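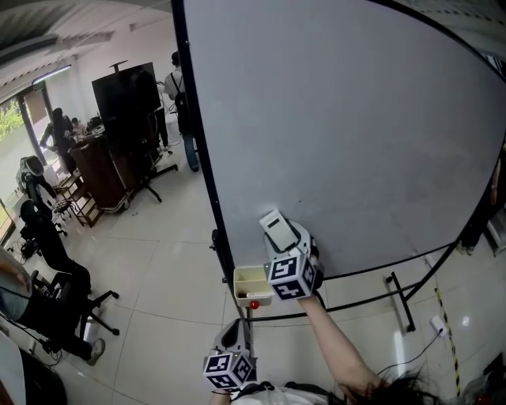 Bornside Hall – end of year walk-through, Saturday 16 December 2023

Same form as August, same pen, same clipboard with the bulldog clip that bites. Items marked OK are OK. Items marked WATCH will be fine until they aren't. Items marked FIX have generally been marked FIX before.

OUTSIDE

1. Front steps and handrail – OK. Rail is firm. Non-slip strip on the top step has been replaced with one of a different colour, so at least people look at it.

2. Car park lighting – FIX. The light nearest the bins is out. It was out in August. Anyone carrying rubbish after the Thursday dance class does so by faith.

3. Gutters, street side – WATCH. Cleared in spring, now growing something with ambitions. Needs doing before the hot weather, which on present evidence was last week.

4. Side gate – FIX. Latch catches if you lift, push and speak kindly to it. This gate is on the evacuation route. Kindness is not in the evacuation plan.

ENTRY AND PASSAGE

5. Exit sign over front door – OK. Lit, stays lit on test.

6. Exit sign, rear passage – WATCH. Lit, but flickers on test in a way that suggests a nightclub. Ruiz-Ortega Electrical to look at it on their next visit.

7. Passage clear to full width – FIX, then OK. Found 11 stacked chairs, a pram and a box labelled XMAS DO NOT MOVE. Moved.

8. Extinguishers – OK. Both tagged and in date. The one by the kitchen has had a tea towel hung on it again. It is not a rail.

MAIN ROOM

9. Floor – WATCH. One board lifting near the stage end. Taped for now in yellow. Tape is a warning and should not be regarded as carpentry.

10. Maximum numbers notice – OK. Says 100, is legible, and is screwed to the wall after what happened to the last one.

11. Chairs – FIX. Pulled 2 with cracked backs and put them in the shed with a note. Please do not rescue them. The last pair came back in for trivia night and one of them gave up during the sport round.

12. Trestle tables – OK. Locking clips all present. If you fold a table and it fights you, you have missed a clip.

13. Whiteboards and other things on stands – OK. Give them a bit of room and keep the legs out of the walkway. Whiteboard markers only, please, and wipe the board with the cloth provided. A sleeve is not the cloth provided.

14. Power points and leads – WATCH. All tested leads carry a Drultis tag. One brown extension lead of great age carries no tag and no hint of where it came from. It has been confiscated and may be collected by anyone prepared to admit to it.

15. Windows – OK, except the high one on the west side, painted shut some time ago by an enthusiast.

KITCHEN

16. Hot water – OK. Thermostat set to 60. Warning sticker over the sink is peeling but can still be read by the determined.

17. Fire blanket – OK. In its pouch, on its hook, beside the stove where you can reach it without leaning over the thing that's on fire.

18. Fridge – WATCH. Seal is splitting on the bottom edge. Contents include a jar with no label and no owner. Not opened. I'm an inspector, not a hero.

19. First aid kit – FIX. Plenty of triangular bandages, no sticking plasters. Every year we are ready for a broken collarbone and helpless before a paper cut. Restock from Isham Pharmacy, on the hall account.

TOILETS

20. Accessible toilet – OK. Grab rails solid, alarm cord hanging free. Somebody had tied it up out of the way, so I untied it. It's meant to be in the way.

21. Hand dryer – WATCH. Makes all the noise of drying hands.

CARRIED OVER

Items 2, 4 and 19 need to be done before the January bookings start. Item 6 has a job number. Item 9 wants a proper carpenter and I'll get a quote.

Pram still unclaimed. It's in the office, next to XMAS.

We use cookies to remember your settings. Accept | Manage

© 2023 Bornside Hall | Contact and bookings | Back to top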